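Okay, a thread on what I've been doing all week, since a few of you asked why I keep posting about gears at midnight. Short version: I'm teaching a robot arm to handle a blue gear, and the teaching is mostly me doing it over and over while everything gets recorded.

The project is called Prakora. The plan is simple to say out loud. I steer the arm, the arm copies me, the computer saves the camera views and the joint positions, and later a model trains on the whole pile and tries to do it alone. I'm the one making the pile.

Goal for this round was 76 good examples of one task: come in from above, get the fingers onto the gear, turn it one notch, let go, back off. That's it. One notch! You would not believe how many ways there are to mess up one notch.

As of Thursday night I have 67 keepers. Nine to go. I also have 52 in the reject folder, which hurt a bit when I finally counted (I'd been telling people "a couple dozen").

What gets rejected: anything where I paused too long to think. If I freeze over the gear for four seconds, the model learns that freezing over the gear is part of the job. My first batch was full of that. We trained on it anyway to see, and the arm came down beautifully and then just hung there, thinking deep thoughts.

Also rejected: every run where I corrected myself in a panic. Small calm corrections are great, keep those, the model needs to see how you get back from a bad start. Wild yanks go in the bin.

The part I'm working on now is the approach. I come in toward the left side of the gear and the fingers have to reach the rounded edge without riding up onto the teeth. So I start each run from a slightly different height and angle — otherwise it only ever learns the one path.

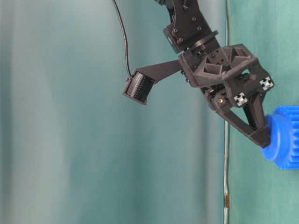

Fingertips at the edge of the gear, wrist camera out on its bracket to the left.

That little camera on the bracket is my favorite and my least favorite part. It's great because it goes wherever the hand goes. It's awful because the cable has opinions. I lost a whole evening of runs to a cable tugging the view a hair off, and I only caught it when I played two clips side by side. Now I check the view before every single block of runs.

Someone asked about the teal curtain. I like it! The blue gear is easy to pick out against it and my eyes don't get tired looking at playback. We may swap in other fabrics next round so the model can't get too attached to this one.

Tools, for the people who always ask: recording goes through Floltico, labeling happens in Dradeo. Floltico is solid. Dradeo is fine until you want to relabel something, and then you go make tea. The training box is named Coşkun, it was named before I got here, and it is very loud.

Labeling is dull but I've come around to it. Every run gets a start mark, a contact mark, a turn mark and a release mark. Contact is the one I argue with myself about. Is it the first touch or the first firm touch? I went with first touch, wrote it on a sticky note, and redid the early ones to match. Pick a rule before you start, please, learn from my lost Sunday.

Best trick so far: short blocks. I do a few runs, put the controller down, walk to the kitchen, come back. When I push through, my runs get sloppy and weirdly fast, and you can see it in the speed plots before I can feel it in my hands.

Next up is the last nine, then a fresh training run overnight. After that I want to try it with the gear moved a little to one side. If it hangs there thinking again I'll post the clip.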